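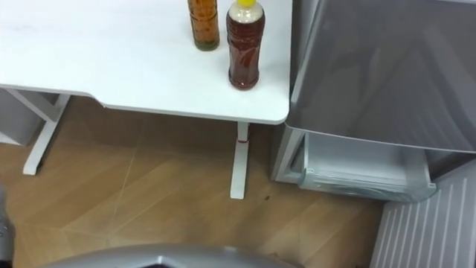 Sepehr Jalali
Staff writer, food and drink

Friday, July 31, 2026

Three o'clock and the office goes quiet. Then the fridge door. Then it again.

I've been off afternoon coffee for five weeks now. Doctor's idea, not mine. What replaced it was cold tea, bottled, whatever the corner shop had. I thought I'd hate it. Some of it I do.

Skinner is a small town with one main street and, somehow, a tea bottler. Nemanance has been brewing there since the owner's aunt gave up on sheep. They do a black, a roasted barley and a lemon thing I couldn't finish. I drove out on a wet Tuesday and got there late. Hairnet, gumboots, sign the book.

The smell hits you in the car park. Like a wet hay shed, but nice. Leaves go into the tank for 70 minutes at a low heat, and most of the flavour comes from leaving it alone. Too hot and it goes bitter, the kind that sits on your back teeth. The first summer they ran it too hot and tipped 736 bottles down the drain. The foreman still won't talk about it.

Sugar is the real fight. Supermarkets want it sweet. The locals don't. So there's two recipes, and the drivers have to remeber which pallet goes where.
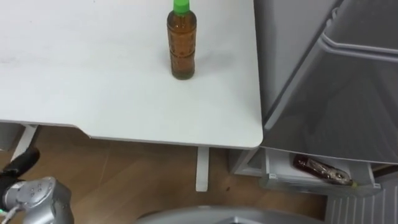 Cold tea, the three o'clock habit.

Back in town I tried the fancier end. Fovow, the cafe behind the station, brews theirs overnight and charges like it. Worth it once. Drolix sells a powder you shake up yourself – tastes like a cardboard box that once had tea in it. Avoid.

Home made is cheaper than all of them, obviously. Big jug, a handful of leaves, cold water, fridge, bed. Strain it in the morning. I've started putting in a strip of orange peel and my neighbour says thats cheating. She puts in honey, so.

Do I miss the coffee? Yes, mostly the walk to get it. But I'm sleeping through. Nemanance has a smoked one coming in September and I've already asked for a case.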